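Gripper stall, again

Run 1,598 and the gripper quit closing. No error, no beep, nothing in the log.
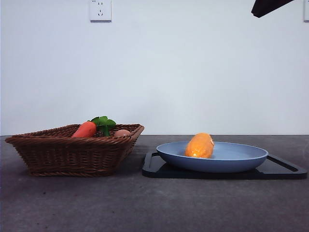 Killed the power before I put a hand anywhere near it. Mawuli didnt last month and got his thumb pinched – not bad, but still. Waited 20 seconds, restarted, same thing. Leonardo thinks it's the cable at the wrist. I think it's the Akach update from Saturday. Rolling it back tonight, then 50 slow cycles with teh stop button in my other hand.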